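Brulura hand grippers, the pair - 1580 kr

I build these at home and finish them in the shared workshop at Hovland. White housings, black jaws, a handle on each. Ragnvald Midtbø sorted out the jaw for me and it's so much nicer now - a T-shirt shoulder is my favourite test!
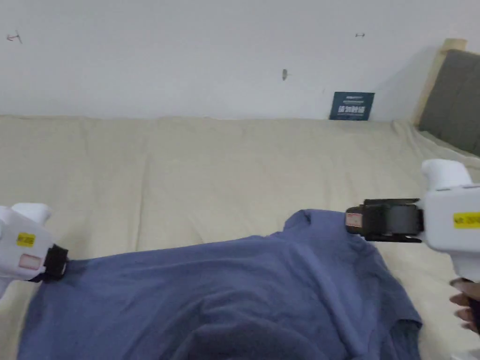

Can I buy just one?
Singles are 700 kr plus postage, left or right, so tell me which.

Next batch goes out from Grernness in November.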